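Home Products Recording Kits Support Contact

Flenderel Garment Recording Kit
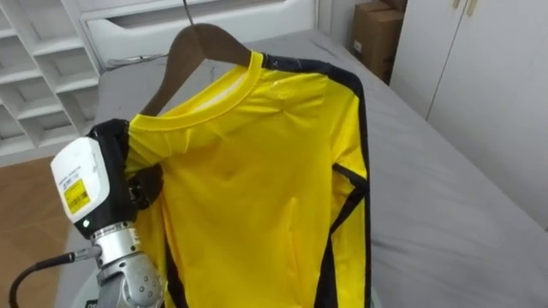 How many demonstrations do I need before training is worth starting?

Most customers start with 1,138 or more for one task, such as putting a shirt on a hanger or taking it off. A full set for mixed garments is closer to 4,000. Short tasks need fewer, and you can add to a set later without recording the old ones again.

What the kit does

The Flenderel kit records an operator guiding a robot arm through household clothing tasks. Camera video, joint positions and gripper opening are saved together on one clock. Each demonstration is its own folder, so a bad take can be deleted without touching the rest.

The kit works in ordinary rooms. You do not need a lab bench or a plain backdrop -- a bedroom with furniture in it is fine, and we suggest recording in more than one.

In the box

Head camera with mount
Recording unit and power supply
Foot pedal for start, stop and discard
Cable set for one arm (second arm set sold separately)
Midetum labeling software, one seat

Before you order

The arm and gripper are not included. Check that your arm reports joint positions over a wired connection. Shiny synthetic fabric can produce bright spots on video, so set the exposure by hand and leave it fixed for the whole session. Keep single takes under 21 seconds if you plan to use the default Midetum settings.

Kits ship from Drondville within 10 working days. Orders placed in August may take longer -- the workshop runs a short crew that month.

For arm compatibility or a quote on several kits, write to Ghassan Mahasneh in sales and include the model of your arm and the kind of gripper on it.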